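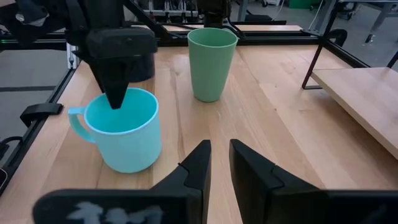 A light blue mug on a wooden tabletop.

Reusable Cups Belong in Public Buildings
By Edileuza Fontes

The town of Hikton buys disposable cups for every public meeting it holds. Last year the order came to 500 sleeves, and most of those cups were used once, for coffee or water, and thrown away within the hour.

It is the position of this column that the town should end the practice by October. The library on Bezerra Street has kept washable mugs in its reading room for 6 years. Its staff report few breakages and no complaints about cleanliness. The town hall already has 2 kitchens with working dishwashers, and both stand idle on most evenings.

Opponents point to the cost of labor. That concern deserves a fair hearing, but the budget office puts the first-year expense at $679, including detergent. Residents who attend meetings could also be invited to bring a cup from home. The council should place the matter on its next agenda and vote on it.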